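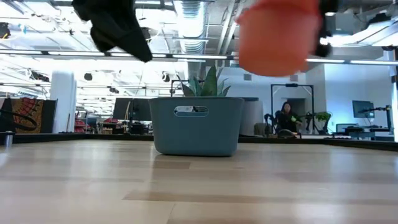 A potted plant in a blue-gray basket. Droltwood Library now lends its greenery for three weeks at a stretch.

Droltwood Library's plant lending shelf has been open since February, and it already has a longer waiting list than the new Giraldo thriller.

The library started with 43 potted plants, most of them donated by residents who were moving house or had finally been honest with themselves about the ferns. Anyone with a library card can take one home for three weeks and renew it twice, provided no one else has put a hold on it. By the end of the first month, 115 people had put a hold on something.

"We thought we'd get a few retirees and a school group," said branch manager Trudy Ngata. "Then a man drove in from Wamness and asked if the rubber plant was available for a dinner party."

It was not. The rubber plant is booked until spring.

Borrowers get a care card with each plant, written by Ravinder Desjardins, who ran the nursery on Flenance Road until he retired and who does not waste words. The card for the peace lily reads, in full: "Water it when it sulks. It will sulk." The cactus card is shorter.

Late returns attract no fine, in line with the rest of the collection. Dead returns are a greyer area. Six plants have come back in what the library's catalogue now lists as "poor condition", a category previously used for cookbooks. Two of those were past saving and have been withdrawn from circulation.

Yesenia Bedoya, who borrowed one of the six, said she would like it on record that the spider plant was looking peaky when she got it.

"I followed the card," she said. "I also went on holiday, which the card did not mention."

Desjardins has since added a line about holidays.

Town councillor Efraín Chávez asked at the last council meeting whether lending plants was a proper use of a library, and what the program was costing ratepayers. Told that the answer was one bag of potting mix and a watering can, he withdrew the question and enquired about the snake plants. He is now on the list.

The snake plants have turned out to be the steadiest performers, going out most often and coming back looking much as they did when they left. Ngata puts this down to their habit of doing very little. She said she wished the same could be said of the maidenhair fern, which is now reference only and may not leave the building.

The library is taking donations at the front desk during opening hours. Plants should be in a pot with drainage holes and free of insects. Staff would also like it known that they have enough aloe. The person who has been leaving aloe in the after-hours return chute is asked to stop.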